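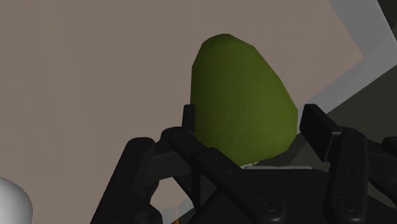 Green and close up: a shape somewhere between a mango and a pear.

The mango stand outside Trumville opens at six in the morning, and by nine the ripe fruit is gone. What stays on the boards is hard and green, priced low, and most of it goes home with people who have no plan for it.

Buying fruit before it is ready used to be normal. A family in Steinbach would take a full crate in late summer, put it in the coolest room, and eat through it as it softened. Most shoppers now want something they can eat in the car. Stores have learned to sell it that way, and the old habit of waiting has mostly dropped out of the kitchen.

A mango picked mature but firm will ripen on a counter. It does not need sun, and a windowsill can make one side soft while the other stays like wood. A paper bag helps because it holds in the gas the fruit gives off. A banana in the bag speeds things up. Cold stops the process and can spoil the flesh for good, so the refrigerator comes last, once the fruit gives a little near the stem.

Pears are different. 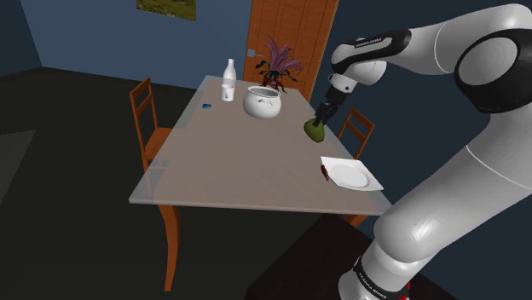
Most of the kinds grown near Cinlow ripen from the inside out, and a pear that feels soft around the middle is often brown at the core. Growers there chill them first, then bring them into a warm room. At home it takes 3 days or so on the table after that. The place to check is the neck. Press it with a thumb, and if it gives, eat the pear that day.

Color tells you less than people think. Some mangoes stay green to the end, and a red cheek only means that side faced the light. Smell is better. So is weight — a heavy fruit for its size usually has more juice in it.

The packing shed at Skusen keeps a book of what comes back from its shops. Last March it listed 263 boxes returned as too hard. Only 22 came back as too soft. The hard ones were set aside on a rack, and 2 weeks later nearly all of them had been sold, at full price, to a bakery.

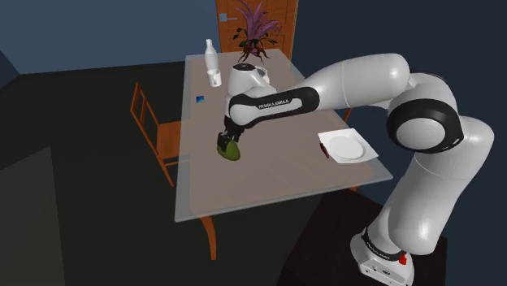 Marlene wrote to us that she gave up on bags and bananas years ago and just buys green fruit a few pieces at a time, on different trips, so there is always one coming ready. She said the only thing she does every day is smell them. The hard ones she can't wait for get grated into a salad with lime and salt.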